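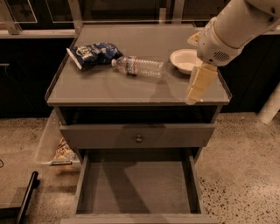

by Kalliopi Gkikas
Last updated: April
Filed under: Robots at Home, Open Days, How-To

I've now run the nightstand demo at two open days in Ketedberg, and people keep asking me how to set one up for their own visitors, so I'm finally writing it all down. It's a small demo. A robot arm clears a few things off a nightstand and puts them in a drawer. But people love it! They'll walk straight past a big machine doing something fast and stop dead for an arm that's thinking about a bag of chips.

Our robot is called Filip and the software we drive it with is Starnamitz. You can do everything below with whatever you've got, as long as the arm can reach the top of the furniture and down into the bottom drawer.

Pick the furniture first

Go with a low nightstand that has two drawers and plain round knobs. Ours is gray, with an open shelf gap under the top and a slightly raised lip around the edge. I like the lip a lot (round things roll, and they love to roll when people are watching). If you're shopping for one, open and close the drawers a few times in the store. Sticky runners will ruin your day.

Put it on a hard, level floor with a good clear space in front. An open bottom drawer takes up more room than you think, and you want guests to be able to see into it without leaning over the arm.

Choose your objects

I use a bag of chips, a plastic water bottle and a small white bowl. They're all things people know from their own bedrooms, and each one asks something different of the gripper. The bottle is the friendly one. The bag is floppy and crumpled and never sits the same way twice. The bowl is shallow with a wide rim, and I'd save it for last, or just leave it on top as the thing the arm has to work around.

Keep a spare snack in a see-through bin next to the nightstand. Chip bags get tired after a lot of squeezing and it's nice to be able to swap one out without leaving the room.

Lay them out

Chips on the left, bottle in the middle, bowl toward the back on the right. Lay the bottle flat with the cap pointing left. You can stand it up if you want, but then you're showing a different grasp and you need to practice that one separately. Leave a finger's width or two between things. I used to crowd them together because it looked more like a real nightstand — cute, but the gripper kept nudging the bag when it went for the bottle.

Then pull the bottom drawer all the way out. Empty it first! I once left a roll of tape in there and every single guest asked me about the tape.

Do a dry run

Give yourself 55 minutes before the doors open. That sounds like a lot and it goes fast. Run the whole thing at the speed you'll use for guests, and run it with the lights you'll have on. Shadows move as the arm moves, and they fall right across the drawer floor, so you want to see that before your visitors do.

My own rule is 11 tries in a row with no one else in the room. I don't need all of them to be perfect, I just want to know what the misses look like so I can talk through one calmly when it happens. Spyros Vlachopoulos, who ran the first open day with me, keeps one hand near the stop button for all of it, and so should somebody on your team.

Check these while you're at it:

- The arm comes in from one side and the guests stand on the other
- Cables are down on the floor and well away from feet
- The top drawer slides freely
- You know where the arm goes when you press stop

Start with the bottle

For the first grab, have the gripper close around the middle of the bottle, right by the label. Keep the bottle sideways as you lift it, bring it out over the front edge of the top, and go slow.
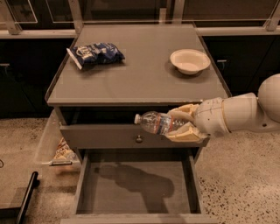
Coming down past the knob is the part to take your time with. There's a round knob sticking out, there's a bottle sticking out, and they'd really like to meet. I keep the bottle level until it's well clear of the drawer front and only then drop lower. If you want to use the top drawer as the target instead, give it a proper pull first. A narrow opening looks fine from where you're standing and is no use at all to a bottle lying sideways.

Once the bottle is where you want it, open the gripper and back the arm away before you start talking. I always want to talk too soon.

Talking to the room

The biggest group I've had was 22 people, and that was too many for one nightstand. The folks in back saw elbows. If you get a crowd like that, split it and run the demo twice.

Tell people what the arm is going to try next, then be quiet and let them watch. Kids will ask if it can make the bed. Grown-ups will ask if it can do laundry. I say "not this one" to both and let somebody pick the next object, which goes over really well. When a grab misses, say so, reset, and go again.

Resetting between groups

Pick everything up by hand with the arm stopped, put it back in the same layout, and look at the chip bag. If it's gone flat, swap it. Wipe the bottle too, because fingerprints build up when guests get to hold it.

We're doing the next one over at Skundevow, and I'm going to try it with a mug. Spyros thinks the handle will be trouble. I've got a second mug packed.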